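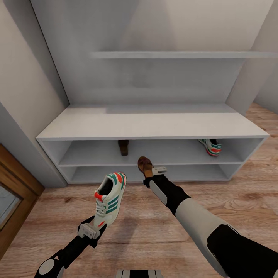
Skustar Shoe Tidy – README

Hi and welcome! I put this dataset together for our uni robotics club, and it's the thing I've spent most of my evenings on since March. Skustar is our two-armed simulated robot, and its job is to pick up shoes from a hallway floor and put them away in an open cabinet. Everything in here was recorded in simulation, so you don't need any hardware to use it (the club certainly couldn't afford any when we started).

If you're a new member, read this before you open the data folder. If you're from another club and found us through the Fladine Cup page, hello! You're welcome to use the lot, just let us know what you make with it.

What's in the folder

There are 300 training episodes and 50 held-out ones for testing. Please don't train on the held-out set, even a little bit. We did it by accident last year and spent a fortnight feeling very clever about our scores.

Each episode has the colour video, joint positions for both arms, gripper open and close values, and a short text label such as "put the shoes in the cabinet". The labels are all lower case with no full stop. A few older ones say "cupboard" instead of "cabinet" and I've left them in, because a policy should cope with both.

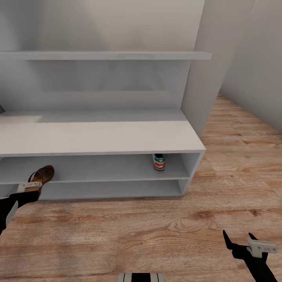
Either arm can do either shoe. We don't tell the robot which hand to use, and our drivers all have their own habits, so you'll see some people work one arm at a time and others move both at once. I like having the mix in there, though it does make the averages look messy if you plot the joint paths on top of each other.

An episode counts as a success when both pairs are in the cabinet and standing on their soles. Which shelf they end up on doesn't matter. A shoe on its side is a fail, and so is one hanging over the front edge (yes, we argued about that one for ages).

The rooms

We built the hallway in Cerkell, the scene editor our club uses. The layout file is called Đoàn – please keep the accents when you copy it, as the loader looks for the exact name and will sulk if you type it plain. The furniture is fixed, but you can shift the starting spots for the shoes in the settings file.

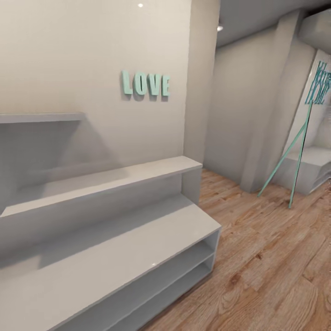
The bench end of the room, with the LOVE letters up on the wall.

The wall letters and the easel are there for scenery and the robot can't pick them up. If your machine is struggling you can switch decorations off, which helps a fair bit on older laptops. Leave them on for anything you submit to the cup, as the judges' copy has them on.

The shoes

Shoes are trickier than the blocks we learned on! The sneakers are pretty forgiving if you grab the heel. The wedge sandals took us much longer, and they're where most of our failed runs come from.
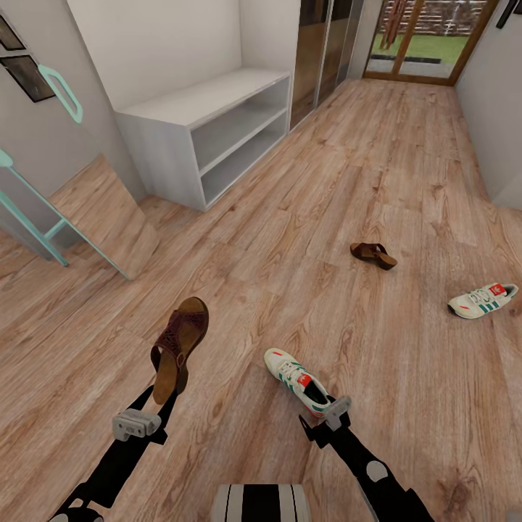
A sandal and a sneaker in the grippers, with their partners still on the floor.

Known problems

7 episodes have a frozen video at the start while the joints are already moving. They're listed in skip.txt and the loader leaves them out unless you ask for them.

Episodes longer than 475 steps get cut at that point, so the last placement may be missing from the slower drivers' runs. I'm hoping to raise the limit next term.

Gripper values were logged the wrong way round in our first batch. I've flipped them all, but if you see a hand opening when it should be closing, send me the episode number and I'll fix it.

Getting help

Post in the club channel, or catch me in the lab after 6 pm. Bring your log file, please!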